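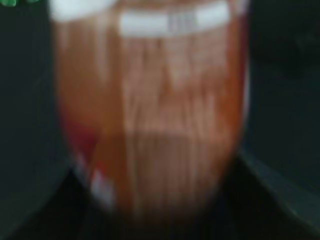

How I Clean Out and Relabel My Pantry Bottles

I put this job off every year until something sticky forces my hand. In our old place in Elmont the pantry was one deep cupboard next to the stove, and I once pulled out a jug of syrup that had glued itself to the shelf paper (it took the paper with it!). These days I do the whole thing in one afternoon in July, and it goes pretty fast if you set up first.

What you'll need

A dish tub or a stoppered sink
Dish soap and a soft sponge
Baking soda
Any cooking oil you don't mind wasting a spoonful of
White masking tape and a permanent marker
A funnel
Old towels, more than you think

Step 1: Get everything out

Spread a towel on the counter and bring out every bottle, jar and jug. Vinegars, oils, syrups, hot sauce, that fancy dressing somebody gave you. I put the tall ones at the back so I don't knock them over with my elbow. Wipe the empty shelves with warm soapy water and leave the cupboard doors open while you work so they can dry.

Step 2: Sort out what's going

Read the dates and smell anything you're unsure of. Oil that smells like crayons or old paint has gone rancid, and I toss it. Don't pour it down the drain, though! I empty mine into a milk carton with some crumpled newspaper and put that in the trash. Vinegar keeps pretty much forever, so don't panic if it's gone a little cloudy.

Step 3: Wash the outsides

Tighten the caps before you do this. I learned that with a bottle of soy sauce. Wipe each one down with a soapy sponge and get into the threads under the cap, where the drips collect and harden. If the neck is really crusty, wrap it in a hot wet rag for 10 minutes and go back to it.

Step 4: Take off old labels

You only need this for bottles you're going to refill. Soak the empty bottle in warm water, then peel from a corner. Whatever glue is left comes off with a paste of baking soda and oil, equal parts, rubbed in with your fingers. Let it sit while you do the next bottle, then scrub and wash with soap. Plastic scratches more easily than glass, so keep the scouring pad away from it.

Step 5: Refill and relabel

The inside has to be bone dry before anything goes back in. I stand mine upside down in the dish rack overnight. Then fill through the funnel, leave a little room at the top, and run a strip of white tape across the upper part of the bottle, where you can read it without lifting anything. Write what it is and the month you filled it. Do the writing before you stick the tape down, it's so much neater on a flat counter.

I've tried paper stickers too, and they look prettier for a week or so. Then one oily thumb and the ink is gone.

Step 6: Put it all back

Sticky things go on the lowest shelf, on a tray or an old baking sheet. Everyday oil goes in front, but keep it away from the stove if you have the space. When the tray gets gross, pull it out and wash just that.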